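Ticket 508: Replacement finger pads and a second gripper – what should we budget for?
Status: open, waiting on supplier
Product: Grarix hand-held gripper
Raised by: Lasance household tasks project 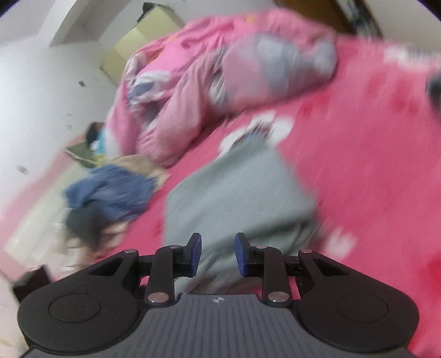
Hello all, and thank you for being so patient with my last message, which I know went on a bit. I've been asked to put next year's equipment plan together before the end of October, and I'd be very grateful for some help, as I don't want to order the wrong things and have to come back to you cap in hand in the spring.

We have 4 of the hand-held grippers at the moment and we use them for laundry and bed tidying in ordinary bedrooms, so folded cloths, sheets, clothes, comforters, that sort of thing. It's all soft stuff and I had rather assumed that soft stuff would be kind to the pads. Two of our units have started letting thin fabric slip out when you lift it by a corner, though, and thicker things are still fine.

What I've tried so far:

Wiped the pads with a barely damp cloth and let them dry overnight. A bit better the next morning, back to slipping by teatime.

Swapped the pads between a good unit and a bad one. The slipping went with the pads, which I was pleased about, because it means the linkage is probably all right and I needn't budget for that.

Checked that both pads meet squarely when closed. They do on three units. On the fourth there's a sliver of light at the top (I've put that one aside for now).

My questions, then. Are the pads sold in pairs or only as a full set with the brackets? The Berkik price list has both but the part number is the same for each, and I've read it so many times that I've stopped trusting my eyes. And would you buy a fifth gripper as a spare, or put the money into pads? I have 3945 pounds for the lot, and that has to cover carriage as well.

Reply from support, 10.40 am
Thanks for such a thorough write-up, the pad swap saved us asking. Pads come in pairs, brackets are separate, and the list is wrong – we've told Berkik. For thin fabric we'd plan on changing pads every 70 hours of use. Please send the fourth unit in before you spend anything on it.

Update from me, 3.15 pm
That's lovely, thank you. I've worked it through with our hours from last term and I'm going to put pads first and leave the fifth gripper as a separate line, in case there's money left over. Jacobs can also supply the pads, so I've asked them for a quote including carriage. The fourth unit is boxed up and goes off tomorrow. Could you leave this ticket open until the quote comes back?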